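Filed under: Bench Notes / Manipulation
Friday, October 16, 2026
Posted by Periklis Vrettos

Chore of the week is still "clear the table," a job my nephew can do in under a minute if there is money in it. We have been at it since March.

Ran the Wollier policy all morning on the two-handed setup. Same rule as before: take whatever is on the felt and put it where it belongs, with nobody touching the stop button unless something is about to break. Eight attempts. Five I would call finished if I were writing to Randlow, who pay for this, and fewer if I were writing to my mother, who has standards.

Boxes remain the problem. A closed box is a brick and the hands are fine with bricks. An open box with something in it is a philosophical question. Is the ball a thing to be put away, or is the box a thing that already has its ball put away? The policy changes its mind about this partway through the reach, and you can watch it happen in the fingers.

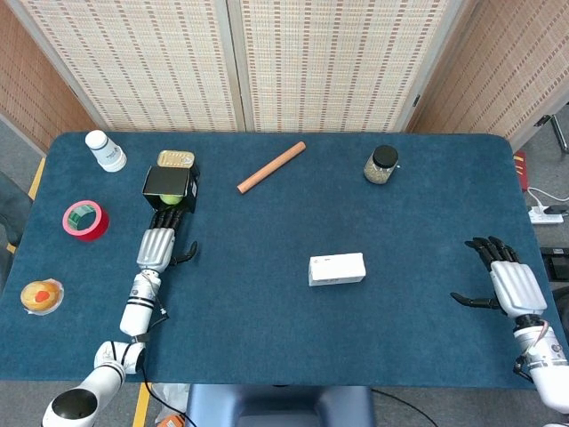
I went back through the logs over lunch and the hesitation starts well before contact, so I don't think it's the fingertip sensing. More likely the Punduton labels. Whoever wrote them used "container" for anything with a lid, a side or a wrapper, and the poor machine has been told that a jar, a tin and a snack are cousins. Relabeling is on my list under "replace wrist cable tie," where it has been for a while.

Other notes:

Run 7 was the good one. Left hand and right hand took turns like people who had met before. Saved as 2305, do not overwrite, Ankrah wants it for the slides.

The idle hand hovers. It costs nothing in the score but it makes visitors nervous. Could park it lower between picks.

Pastry handling: grip force still set for tape. Turn it down before anyone brings in a replacement they care about.

Can it do the chore yet? Around half of it, if you are patient and don't own anything fragile. I have had roommates with worse numbers. Next session: same objects, new labels, box turned the other way so the opening faces the back of the table.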